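Chapter 14
Clearing and Sorting a Work Surface
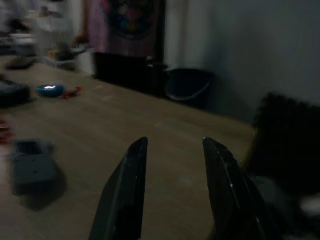
Figure 14.1 Small items on a wooden tabletop, with a bowl on a white object at the back.

A table used every day collects things that belong elsewhere. In this chapter you will learn how to clear one, starting with the smallest items and ending with the bowls and boxes.

The method follows the Kollura housekeeping course. Sort first by where a thing is kept, then by size. Wipe the wood only when one half is bare.

Before you begin, read the notes on storage on page 200. The exercises start on page 213.

Key words: surface, tray, shelf, sort, set aside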